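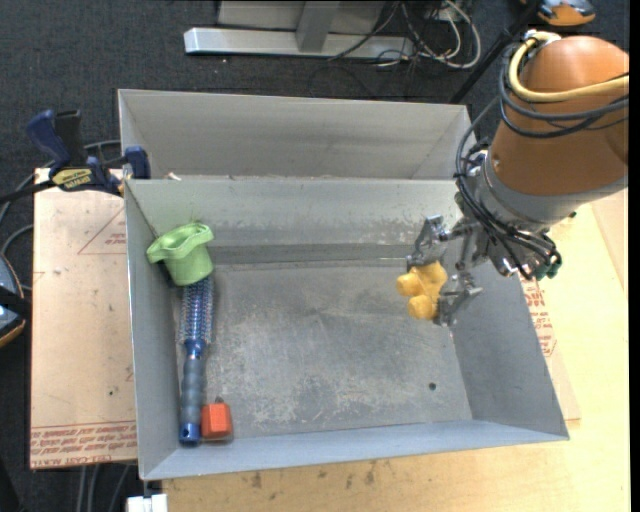
Jul 21, 2021

Cap table work for the Tsikata stake, continued from June. Mariama sent the revised holder list this morning. It has 298 names on it, down from the last version after she merged the duplicate nominee accounts.

Reran the dilution model with the Brurnex offer at 200 a share. With 1000 new shares the family block stays above the blocking threshold — just. With 2246 it doesn't, and Skerkasach becomes the swing holder. Kobina Lamptey thinks they won't sell before the annual meeting. I left both cases in.

Found an error in my own sheet: the option pool was counted twice in the fully diluted column. Fixed, old copy kept as v3.

Still open: whether the Zernemness loan converts at the offer price or at the floor. The side letter says one thing and the term sheet another. Mariama Akolgo is asking their lawyers. Don't circulate the chart until she hears back.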